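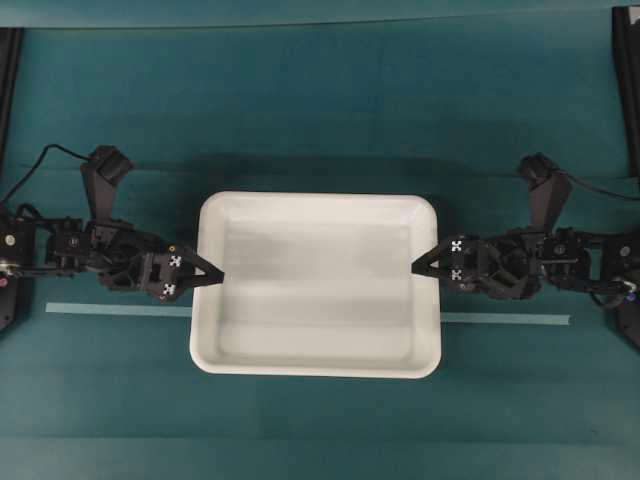
How to Clean, Check and Carry a White Plastic Tray

Quick one this week. White plastic trays, the plain kind with a rounded rim and a shallow floor. Good for seedlings, craft stuff, drinks, drying brushes, whatever. They go dull, pick up gray marks, and then people throw them out. Don't. Most clean up fine in one go.

Works for any hard, shiny plastic tray. Not for painted ones, not for wood, not for anything with a glued-on liner.

What you need

Dish soap, the plain sort
Baking soda
Two soft cloths, one to wash with and one to dry
An old toothbrush, soft
Warm water, a 64-ounce pitcher is plenty
A flat table you can walk all the way around

Skip the green scrubby pad. Skip the powder cleaner with the grit in it. Both will leave fine scratches, and scratches on white plastic fill up with dirt and you end up with a gray tray forever. I did this to a good one. It now lives under the boot rack.

Step 1. Empty it and look at it

Put the tray on the table, long side facing you. Dark table if you have one – the rim shows up better and so do chips. Get a lamp on it from one side, low. Straight overhead light hides everything.

Look for: cracks at the corners, stains on the floor, any spot where the rim has gone yellow. Run a fingertip over any gray patch. If it feels like the rest of the floor and moves when you move your head, it's a reflection, leave it alone. If it stays put it's a mark.

Step 2. Check the edges

Pinch the rim between finger and thumb and go all the way around. Slow. You want to feel for nicks and any place where the plastic gives more than it does elsewhere. Squeeze, don't bend. Old plastic can snap with no warning at all, especially if it spent the winter in a garage.
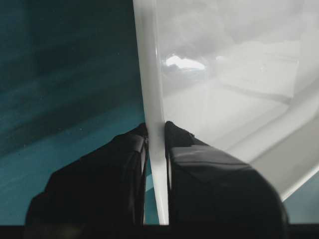
White plastic edge, pinched, close up.

Found a nick? Fine sandpaper, a few light strokes along the edge, never across it. Wipe off the dust. Found a crack? Stop there, that tray is for dry things only from now on. Glue hardly ever holds on the shiny kind. I used the Polgate plastic cement on a cracked corner once and it let go the first time the tray had anything heavy in it. Maybe I rushed it. Label says overnight and I gave it lunch.

Step 3. Wash

Squirt of soap, warm water, soft cloth. Floor first, then up the inner walls, then the rim, then flip it and do the underside. Everyone forgets the underside and it's the part that marks the table.

Not hot water. Thin trays warp in hot water and then they rock, and there's no fixing a rocking tray. Same goes for the dishwasher unless the maker says OK somewhere on it.

Step 4. Baking soda for the stubborn stuff

Two teaspoons of baking soda, enough water to make a paste. Like toothpaste. Dab it on the mark, leave it while you do something else, then small circles with the cloth. Light pressure. Rinse, look, repeat once.

Tea and coffee come out. Soil comes out. Marker sometimes. Tomato sauce, no, sorry, leave it on a sunny windowsill for a few days and see. Curry the same.

Do a test spot on the bottom first if teh tray is colored. White ones I don't bother.

Step 5. Corners

Rounded corners are easier than square ones but there's still a line of grime where the wall meets the floor. Toothbrush. Tip the tray so one corner is the lowest point, brush down toward it, and let the dirty water collect there, then pour it out over the corner. Turn it, next corner, same thing. Much faster than chasing a puddle around a flat tray with a rag.

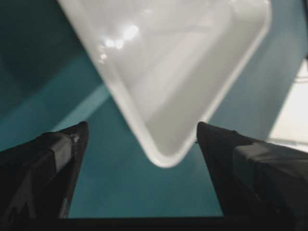

Step 6. Rinse and dry

Cool water. Rinse until you can't feel soap at the corners. Then dry right away with the second cloth, long strokes, end to end. Air drying leaves spots, and on shiny white plastic the spots look like dirt, and then you wash it again for nothing.

Check it under the low lamp again. Dull patches mean leftover soap. Wipe with a damp cloth, dry again, done.

Step 7. Picking it up

OK so this sounds silly, but most of the trays I've cracked got cracked in the lifting.

Two hands, one on each side, halfway along the side. Same height on both. Not the corners, not one hand on the front rim with the thing hanging down like a gate. If one hand sits further back than the other the tray will want to tip at the front, and a shallow wall won't stop much.

Grip first, pause, then lift. Lift straight up a little way before you go anywhere. If it's loaded, put the heavy stuff in the middle, light stuff around it. If the floor sags when it comes up, set it back down and take half out.

Setting down: lower it level, let go of both sides together. Watch your fingertips if the rim is narrow.

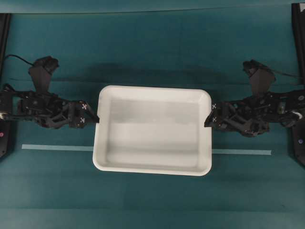
R. Polgate
Home & Bench writer, Grerninby Notes
Friday, March 27, 2026

A few leftovers that didn't fit in the steps.

Storing. Flat, or standing on a long side with something to keep it from sliding. Stacked is OK but put a sheet of paper between each one or the bottom of one scratches the floor of the next. Nothing heavy on top. I keep mine in the Chala rack by the back door, which was meant for baking sheets and takes trays just fine. Away from the heater.

Sun. A few days on the windowsill for a stain, fine. All summer on the porch, no. It yellows and goes brittle.

Polish. Several readers asked. I tried Plokar 642, the one in the flat tin, on an old tray. Nice shine, slippery as anything. Cups slid. I wouldn't use it on a tray that carries drinks, and not on anything that touches food. Good for a tray that just sits on a dresser.

How often. Seedling trays between every batch, soap and water and the toothbrush. Craft trays when they look bad. Drinks trays after each use, just a quick wipe.

Sticky labels. Cooking oil, wait ten minutes, roll it off with your thumb. Then soap, or the oil picks up dust. Don't use a knife, don't use nail polish remover – it'll melt the surface and leave a cloudy patch that won't ever come out.

Wobble. If it rocks on the table, try it on a diffrent table before you blame the tray. Mine was the table.

Next one will be in April, drawer liners, if I get the kitchen back by then. Send tray questions in before that.

Contact | Copyright 2026 Grerninby Notes | Back to top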